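Open day at the Humphreys building, Birken — quick notes

Writing this up on the train so excuse the state of it. Went to the open day on 10th December, the one for the old Humphreys mill that Veven have been turning into small flats and workrooms. Wanted to see it before the prices go silly. Or before I talk myself out of it.

Getting there

Bus 26 from Bendum, drops you at the bottom of the hill. Walk up is steeper than the map lets on. No signs till the gate. Parking for 8 cars, all full when I got there, so glad of the bus.

The tour

Doors at 10, first group off pretty much straight away. Arwel Penry took us round, he's been on the job since August and knows every pipe in the place. Good value. Told us the weaving floor was on the top storey for the light, and that they found three layers of old boards before getting to anything sound. Cold up there. Bring a coat.

Stairwell is the best bit — stone treads worn down in the middle, iron rail left alone. They were going to box it in and thankfully changed their minds. The lift is tiny. The boiler room got a lot of questions, mostly from one man with a notebook, and we lost a good while to that.

Noise: could hear the road on the front side, nothing at all at the back. If you're picking, pick the back.

The rooms

Smaller than I expected but well thought out. White walls, warm wood floors, decent sockets. Arwel said the idea was to keep as much off the floor as posible so you can get a mop round. Heating controls are by the door and quite fiddly. Windows open properly, which I didn't expect in an old mill. 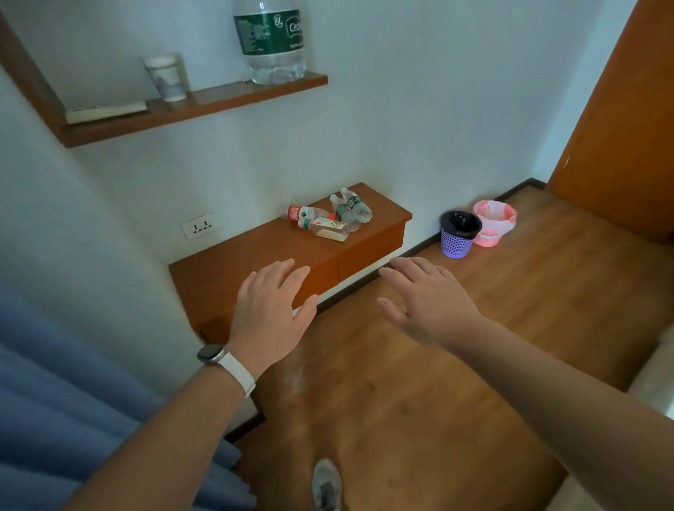

Wooden desk in both, the drawer fronts are in both too.
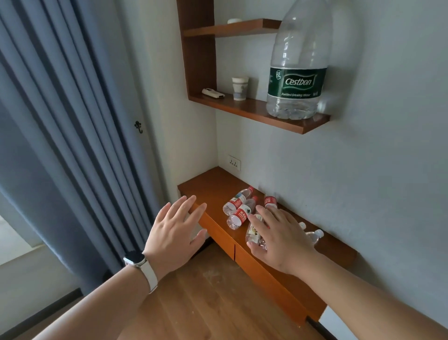
Money and dates

Price list was one sheet and no one had enough copies. Service charge not fixed yet, which bothers me a bit. Three workrooms gone already, all ground floor. They want a deposit to hold one and you get it back if you drop out before the contract — ask for that in writting.

Food

Soup and a roll in the old counting house. Leek. Very good, ran out early. Tea urn going all day.

Would I go again? Yes, want to see the back rooms in better light. Will ring them about the service charge first.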